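Section 4: Seating the Processor and First Memory Module

This is the fun part of the build. By now the board is screwed into the chassis, the rear shield is clicked in, and you have a cup of something nearby (well away from the bench, please). The Nunditcombe workstation kit goes together in an evening, and the next few pages cover the steps that people worry about most and end up enjoying most. Set aside half an hour and take your time – there is no prize for rushing.

Before you start

Have these within reach:
The processor, still in its tray
One memory module, still in its sleeve
The Zutus wrist strap from parts bag 6
A flashlight or a desk lamp you can aim
A lint-free cloth
The socket cover, if you have already taken it off

CAUTION: Unplug the power cord at the wall. Then press the front power button once and hold it for a few seconds. Do this even if you have never plugged the machine in.

CAUTION: Never touch the contacts inside the socket. They bend very easily, and a bent contact is not covered under the kit warranty.

4.1 Opening the socket

1. Lay the chassis flat on its side with the board facing up. Turn it so that the memory slots run toward you and away from you.

2. Clip on the wrist strap and fasten the other end to bare metal on the chassis.

3. Push the load lever down and slightly outward until it clears its hook, then let it rise slowly under your finger. If your socket has two levers, release the one marked with the open padlock first.

4. Lift the metal frame by its tab until it stands up by itself. Don't force it past its natural stop.

5. Take off the plastic socket cover and keep it. You will need it if you ever send the board back to us. 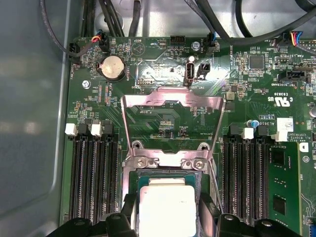

Getting your bearings on the board makes everything after this much easier, so spend a minute just looking around before you pick anything up. Boards look like a crowded little city at first, and then suddenly they make sense! Start at the socket, because everything else is arranged around it. With the metal frame standing open, the memory slots sit in two banks of four, one on each side, and the latches at the far ends are a mix of black and white. The coin cell is up in the left corner area beside the word BATTERY1, and a fan plug goes into the header marked FAN_HDD1 in the corner itself. Learn those two labels now and you'll be glad of them in Section 7.

4.2 Placing the processor

6. Lift the processor out of its tray by the edges, with the silver side up. If yours came in a plastic carrier, leave it in the carrier and follow the insert packed with it.

7. Find the small triangle on one corner of the processor and match it to the mark on the socket. Check the side notches too.

8. Lower it straight down and let go. It should rest flat under its own weight. If it rocks, lift it straight up and check the corner mark again. Don't slide it.

9. Fold the metal frame down over the processor, then close the lever and tuck it under its hook. On two-lever sockets, close them in the reverse order.

NOTE: The lever takes a surprisingly firm push, and a faint creak is normal. If it stops dead halfway, open everything and start again from step 7.

4.3 Adding the first memory module

10. Open the latch on the slot shown for a single module in the Jirkeo board leaflet. Latch color helps you tell neighboring slots apart, but go by the leaflet for the fitting order.

11. Hold the module by its top corners and line up its notch with the key in the slot. It only fits one way.

12. Press down evenly on both ends until the latch snaps closed. What a satisfying click that is – savor it.

13. Tug up gently on the module. It shouldn't move.

NOTE: Building the 650 or the 559? The 650 takes a matched module in the second bank before first power-up. The 559 will start with one.

4.4 Quick check before the cooler

Shine your light across the board at a low angle. Look for stray screws, threads from the cloth, and anything resting on the memory slots. Wipe the top of the processor once with the dry cloth and leave it alone after that.

If you plan to fit the Escobar 400 cooler, read Section 5 all the way through before you open the thermal paste. The bracket goes on first, and it is much harder to fit with paste already on the processor.

Section 5 begins on the next page.

Guide revised July 13, 2024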